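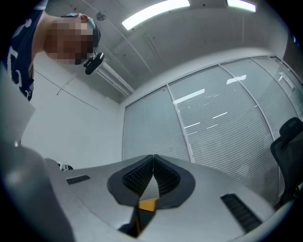
*Hand unit with the ribbed pads closed, seen by its own wide camera. Ceiling lights on.*

09/01/2024

Continued the comparison of the two hand grippers. For the reader who did not follow: unit K is the one from Kandasamy, with the soft ribbed pads. Unit I is the older Ilico, with the flat pads and the narrower lens. Both should later be replaced by the same pads on the Werkley arm, so what we learn by hand must be valid also on the arm. This last point I am still not convinced of, see the end.

Plan in the morning was:

- lens and exposure check for K
- grip on the sample set, K and I, same order of objects
- time offset between the camera and the finger width signal
- if time is left, mount K pads on the arm (no time was left)

### Camera

I started with the exposure, as Deepika asked. When the unit is turned upward, the ceiling lights come directly into the view and the automatic exposure reacts to them. White ceiling and pale blinds are then bright, and the ribs on the black pads are the first detail that suffers. On a still picture it is acceptable, one can see the ribs. In motion I like it less. The brightness moves up and down when the light panel enters and leaves, and this pumping continues for a moment after the hand is already pointing down again at the table.

I tried three settings:

1. Full automatic. Comfortable, but with the pumping as described.
2. Automatic with the measuring area limited to the center. Better. The pads lie mostly inside the area, so the lights count less.
3. Fixed exposure, set on the table with the room lights on. The best for the pads. The ceiling goes completely white, and I do not care about the ceiling.

I would take setting 3 for all the comparison runs and setting 2 for anything that goes out of this room. Pierina does not agree. She says that fixed exposure will surprise us in October, when the afternoons become darker and somebody forgets to switch on the second row of lights. It is a fair objection. We agreed to write the exposure value in the run file each time, so at least the surprise will be documented.

The blinds give small bright streaks where the lights reflect on the slats. For the tracking this is not good news: the streaks move when the camera moves, but not like fixed points on the wall. I looked at the features the tracker selects and a part of them sits exactly on these streaks. Also the slats are fine and regular, one looks like the next, and the matching can jump from one slat to its neighbor. I closed my test loop over the table, came back to the start mark, and the position error was 10 mm with the camera looking toward the glass side and 2 mm with the camera looking toward the plain wall plus table. I had expected the opposite, as a white wall has not much to hold on to. The table does the work here, I think. On the table there is the printed mat.

To try next: a mask for the glass side, or just turn the table. To turn the table costs nothing, but the network cable must be longer.

Vignette: the black corners are normal for this lens and are the same in every unit of this type I had in hand. The calibration ignores them. I mention it only to save Mortimer the question, he asked it already for the last unit.

The calibration itself I did again from zero. The first result was not good near the border, where the straight lines still came out bent after the correction. I had held the board too much in the middle. With more views at the border, also with the board tilted, the ceiling edge and the frames of the glass wall become straight enough for my eye. I saved both results, the bad one has "old" in the name. Please do not use it.

### Grip

Same sample set as always, in the same order, first K and then I. Deepika did the handling and I wrote. She closes the trigger slower than me and it gives cleaner curves.

**K, ribbed pads**

- Cardboard tube: holds well, no rotation at all when the tube is lifted by one end.
- Glass jar, dry: good.
- Glass jar, wiped with a damp cloth: still good. This was my main interest and I am positively surprised.
- Steel ruler, lying flat: not possible to take. The rounded outline of the pads means that the first contact is not at the tip where I want it, and the ruler is pushed away over the table.
- Steel ruler, standing on the edge: holds, but it aligns itself with the ribs and turns by a few degrees. It does it each time in the same direction.
- Foam block: the ribs leave a pattern which disappears slowly.
- Cloth: very good, even with a small fold.

**I, flat pads**

- Cardboard tube: holds, rotates a little when lifted by the end.
- Glass jar, dry: good.
- Glass jar, damp: slips. Deepika caught it.
- Steel ruler, flat: possible, with patience.
- Steel ruler, on the edge: holds and stays straight.
- Foam block: no pattern.
- Cloth: needs a bigger fold, otherwise the cloth escapes to the side.

So for thin hard parts the flat pads win, and for everything round, damp or soft it is the ribbed ones. The people in Nastport want mostly jars and textile, so for them the choice is easy. For our own work with the small metal parts it is not so easy. Thenmozhi proposes to cut the tip of one ribbed pad pair straight and to leave the rest as it is. I would like to see this, but on the spare pair and not on the good one!

One remark for the pads of K. At the seam they meet nicely over the whole visible length when closed with low force. With high force the lower part presses more and the tips want to open. I did not measure the opening, it is only an impression from the side. A strip of thin paper between the tips can be pulled out at high force and cannot be pulled out at low force, which tells the same story. With the flat pads the paper stays in both cases.

For the arm this matters, since the Werkley controller by default goes to the force limit and stays there. We have to set a lower limit for these pads before anybody makes a statement about the grip quality. Otherwise we will compare the controller and believe we compare the pads.

### Time offset

I measured the delay between camera and finger width in the simple way: close the fingers sharply, look for the first picture in which the pads touch, look for the corner in the width signal.

Result for K: 58 ms, camera later than width. The repetitions were close to each other. Result for I is not usable, the width signal of this unit has a dropout near the closed position and the corner falls exactly into it. Balakrishnan thinks it is the connector and not the sensor. He had this with another Ilico and after cleaning the contacts it was gone. I did not open the unit today, I want first a copy of all its settings.

File for the K measurement is run 776. In the header I first wrote the wrong unit letter and corrected it afterwards by hand, so the time stamp of the file is later than the run itself.

I entered the offset as a constant in the config. Mortimer would prefer to estimate it new for every session. He is right in principle - the offset can change when the recording computer is loaded. But for the pad comparison a constant is sufficient, and I do not want to change two things at the same moment.

### Small things

- The housing of K has a warm place near the bigger vent after a long session. Not unpleasant in the hand. I will put a thermometer there next time so that I can write a value and not a feeling.
- When leaning over the unit to look at the pads one is fully in the camera view. With this lens there is no "beside the camera". Faces have to be blurred before the files go to Nastport, Deepika has the script.
- The trigger of I returns slowly. Probably only dirt.
- The spare pads are in the second drawer again, please leave them in the bag, they collect every hair.

### Open

What I do not know: if the result by hand is transferable to the arm. In the hand one corrects without wanting it. When the jar began to slip with the flat pads, Deepika had already tilted the wrist before either of us could say something, and the arm will not do this. It may be that the difference between the pads is bigger on the arm than in our table above, and for the ruler it may go in the other direction.

Balakrishnan reserved the arm for tomorrow morning. To bring: spare pads, the low force limit (ask Pierina for the parameter name, it is not the one in the manual), paper strips, longer network cable, damp cloth.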